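Our wire sorting rules for the two-arm cell at Gundside are finally written down, and I'm so happy with them! Thread, May 2021.

1/ Check the jaw tips every 20 runs. Scuffs are fine, burrs aren't.
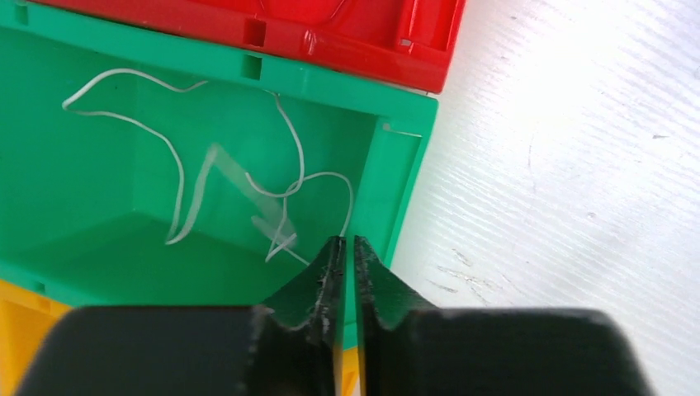 2/ One tangle on the table at a time. Both arms may reach for it, but only one closes first. We wrote that in April and I love how simple it is. 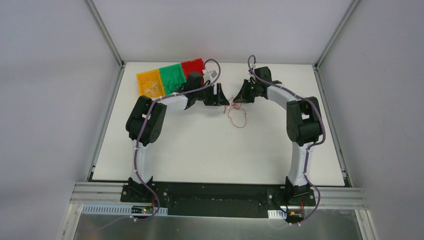
Speed stays at setting 9 until one arm has let go, then 18 is OK.

3/ Trays go in the same order every shift: yellow, green, red. The Irness cell copies us now! 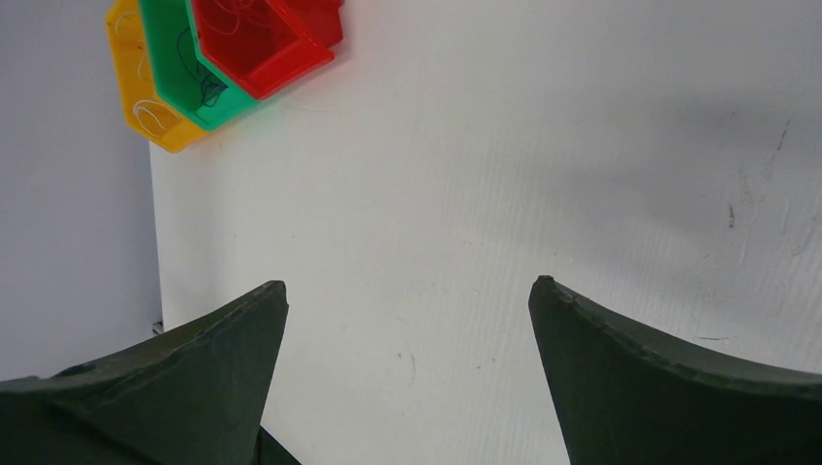
4/ Thin wire whips around when it's moved fast. Log every snag, even tiny ones (nearly 2,000 entries so far, and I read them all!)
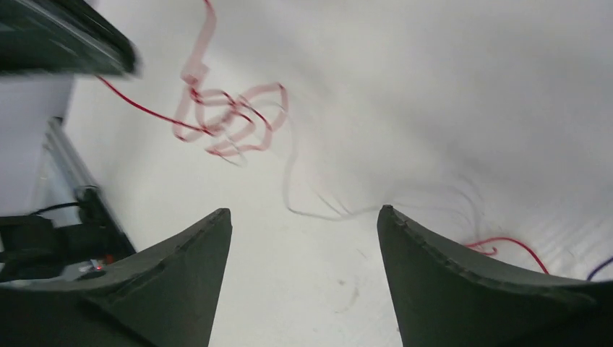
Llanos asked whether a snag that clears by itself still counts. Yes, log it!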